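Was kostet ein zweiter Arm?

2023-02-17

Seit Januar sitze ich jeden Abend an einer Tabelle, und die Tabelle wird nicht kürzer. Wir wollen für unsere kleine Werkstatt einen zweiten Roboterarm anschaffen, und ich habe gesagt, dass ich die Planung übernehme. Deutsch ist nicht meine erste Sprache, und die Angebote sind in einem Deutsch geschrieben, das auch meine deutschen Kollegen zweimal lesen müssen.

Zuerst habe ich nur die Preise der Arme verglichen. Das war ein Fehler. Bei Cudum ist der Arm billiger, aber der Greifer, das Netzteil und die Kabel stehen auf einer anderen Seite des Angebots. Allein die Kabel kosten 357 Euro. Bei Trister ist alles zusammen, dafür beträgt die Lieferzeit 15 Wochen. Uldis meint, wir sollen warten. Dilani meint, wir sollen nicht warten. Ich habe beide Meinungen in die Tabelle eingetragen, in die Spalte „Bemerkungen“.

Dann der Tisch. Ich wollte unseren alten behalten, aber er ist nur 80 Zentimeter tief, und zwei Arme brauchen Platz, damit sie einander nicht stoßen. Auch die Ersatzfinger für die Greifer hatte ich vergessen. Rūta hat mich daran erinnert, sie hat schon einmal drei Wochen auf ein solches Teil gewartet.

Für Übungsmaterial habe ich ungefähr fünf Prozent vom Budget eingeplant. Mehr braucht man nach meiner Meinung nicht. Flache Stäbe mit Löchern an den Enden sind billig, und man kann mit ihnen Buchstaben legen, was für einen Greifer schon eine ziemlich schwere Aufgabe ist.

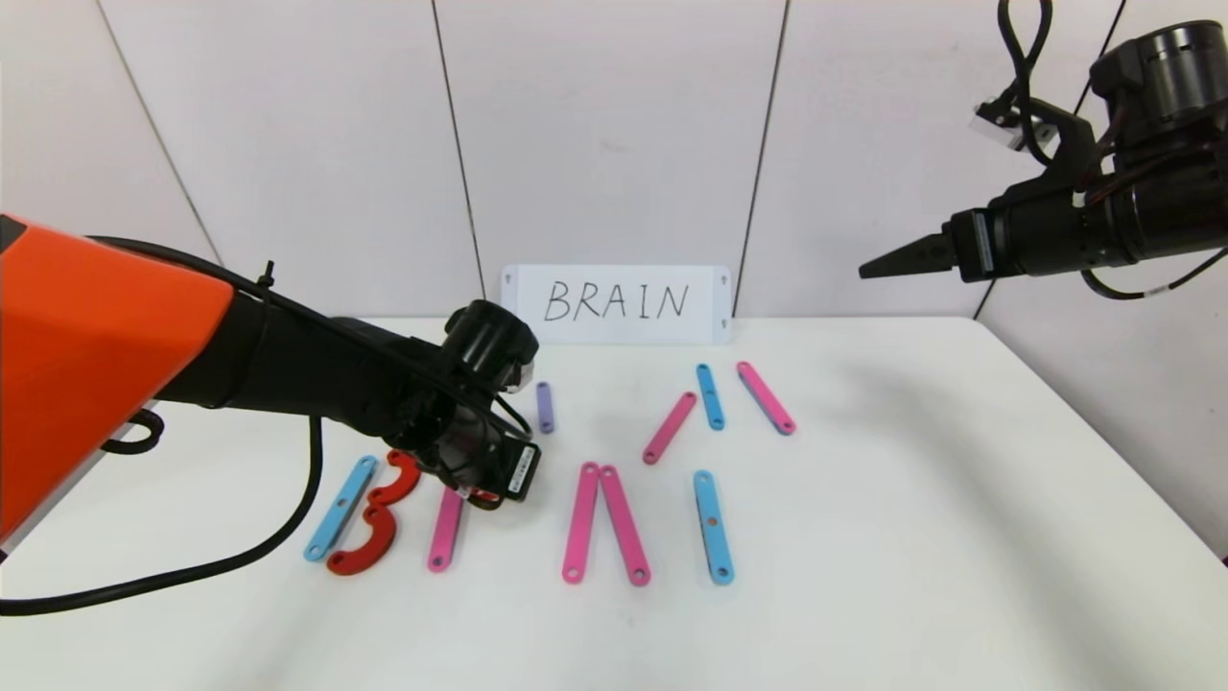
Foto: Laine Paulauskas

Auf dem Schild steht „BRAIN“, und vorne erkennt man aus einem hellblauen Stab und dem roten Bogen ein B. Mir gefällt, dass die Vorlage einfach mit der Hand geschrieben ist. So etwas muss ich nicht in die Tabelle eintragen.

Offen ist noch die Wartung. Skakis bietet einen Vertrag für zwei Jahre an, aber ich verstehe nicht, ob die Anfahrt darin enthalten ist. Ich habe gestern eine E-Mail geschrieben und warte auf die Antwort. Wenn jemand von euch mit so einem Vertrag Erfahrung hat, schreibt mir bitte in die Kommentare.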